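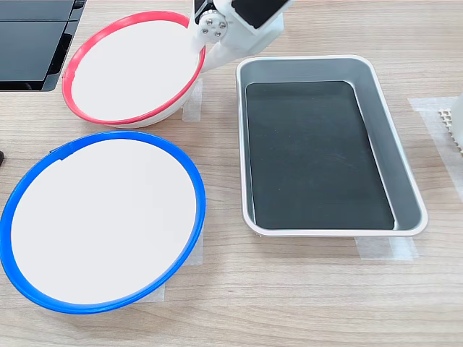
A robot arm you build yourself is not going to tidy your bedroom. I want to get that out of the way, because the box our kit came in had the words "your new helper" printed on the lid in very large letters. A helper is somebody you can ask for something. Our arm can't even be trusted to find a bowl, so the bowls have to be where it expects them. Tape is the cheapest part of the whole build, and you can see strips of it stuck to the table at the bottom of the tray. The arm is white, with a little metal hub held on by four silver screws, and it looks clever. Looking clever is easy for a machine. Let's see what it can really do.

We built ours at the Trarnbridge shared workshop, where anybody can book a bench as long as kids bring a grown-up. The kit is called the Galang. It has 169 parts if you count every screw, and the leaflet said it would take one afternoon. It took most of April.

What is a robot arm made of?

Think about your own arm. You have a shoulder, an elbow and a wrist, and muscles to pull them. The robot has joints too, but it uses motors called servos in place of muscles. A servo is a motor that can turn to a certain angle and stay there. You tell it "65 degrees" and it turns to 65 degrees. It doesn't wonder why.

At the end of the arm is the gripper, which is the part that does the pinching. Yours has four fingers and a thumb, with skin that feels things. Most home-built grippers have hard plastic fingers and no feeling at all. They can squeeze an egg and have no idea it's an egg.

How does it know where to go?

Mostly, it doesn't know. This is the bit that adverts like to skip.

Our first job for the arm was a sorting game: pick something up from the tray, then drop it in the red bowl or the blue bowl. To teach it, we moved the arm by hand and the computer saved the angle of every joint along the way. One trip from the tray to a bowl made a list of 1,141 numbers. When the arm "does it by itself," it is reading that list back, like someone following dance steps with their eyes shut.

So what happens if you push the tray a little to one side? The arm goes to the old place anyway. It will close its gripper on nothing and carry the nothing very carefully across the table.

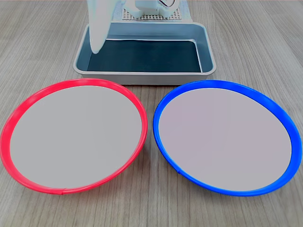

Branon wrote in after we put the first half of this page up, and disagreed. My cousin's robot has a camera, the message said, and it can find things even when you move them, so robots are smarter than you say.

Fair point, and cameras do help. A robot with a camera and the right program can look for a color or a shape and change its plan. But I'd ask your cousin to try a few things. Turn off the big light. Put a red sock next to the red bowl. Hide half of the thing it's looking for under a piece of paper. If it still gets everything right, that's a good robot and I'd like to hear about it. If it gets muddled, you've learned something the box didn't tell you. A two-year-old would pass the sock test. 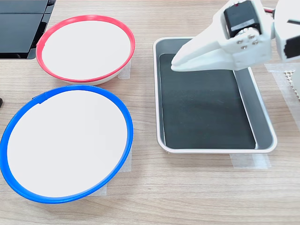 Testing is also a lot more fun than watching a robot do its one best trick. Every robot video you have ever seen was picked by a person. Maybe they filmed it once and it worked. Maybe they filmed it all day and kept the best go. You can't tell from the video, so it's a good idea to ask.

Try it with your own build. Choose a job, run it again and again, and write down every try, including the embarrassing ones. No leaving out a miss because "somebody bumped the table." Tables get bumped. On our first page of tries the arm managed 4 good drops, and we filled both sides of the paper.

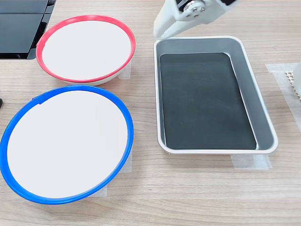 The gripper above the tray, with both bowls in their places.

Things to know before you start

Get a grown-up to plug in the power supply, and keep fingers and long hair away from the joints when it's on. A servo can't tell a finger from a pencil.

Check the screws before each run. Ours worked loose twice, and both times we blamed the program first – an hour gone each time.

Don't buy the extra pack. Ours was called Prekico and it was stickers, mostly.

Is it worth building one? I think so, if you like fixing things more than you like having them finished. If you want your socks picked up, you'll be quicker doing it yourself.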